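Saturday, carrel desk, started after lunch

Gripper swap day! The Wragg two-finger came off the arm this morning and the Arnico soft-tip pair went on, and I've been grinning ever since. Same arm, same controller, same head camera settings, so whatever changes is down to the fingers.

Wragg numbers first, from yesterday's log: 487 grasp attempts over the stationery set, 424 good. Nearly all the misses were thin stuff lying flat. Pens and markers it just eats up, whatever the angle. Paperclips, no. The hard tips skate over them and the wrist force reading spikes (Joar has the plots).

Arnico so far: only warm-up picks, so no score yet, but wow, the tips really do give when they touch the desk. I could come down 2 mm lower than with the Wragg before the controller complained. First paperclip came up on the third try, and then I got two in a row. Need to find out if that holds when they lie close together.

Odd thing: closing speed matters more than I expected. At the default the soft tips fold under. Dropped it to 3 on the Plandale controller and the folding went away. Chi-keung thinks the tips are a bit long for our mount and wants to try trimming a spare set. Fine by me, but the SPARE set please.

Human reference run for the same layout comes next, bare hands, head view, both palms down on the desk before the first reach.
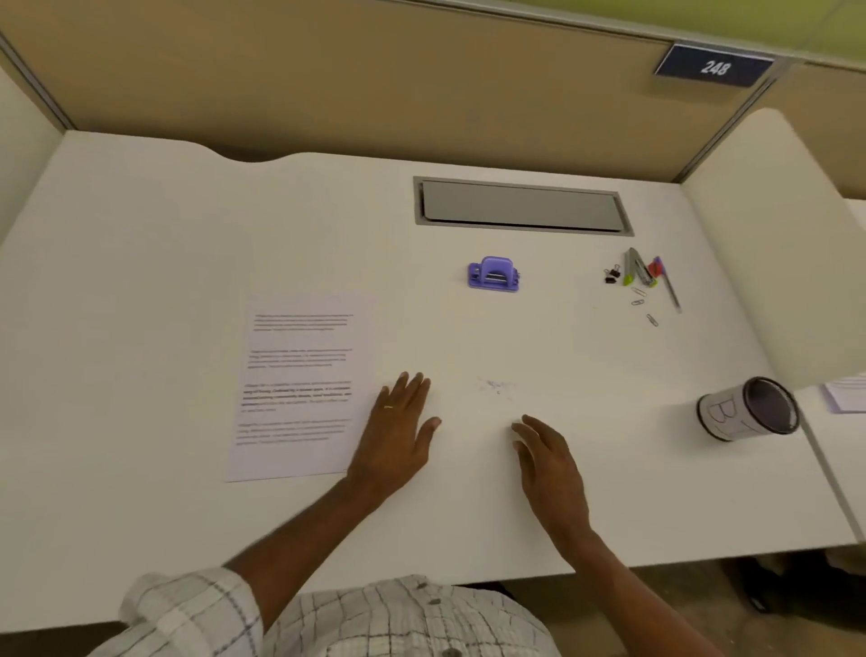 Desk 248, head view, hands at rest. Clips, marker, knife and pen right of the hole punch.

Still to do:
- full Arnico run, same object order as the Wragg
- binder clip on its side as well as flat
- ask Joar whether the force limit was the same on both days, I didn't write it down
- hole punch by the top handle, soft tips only, slow

If the paperclips go well I want to try a single sheet of paper on Monday's slot.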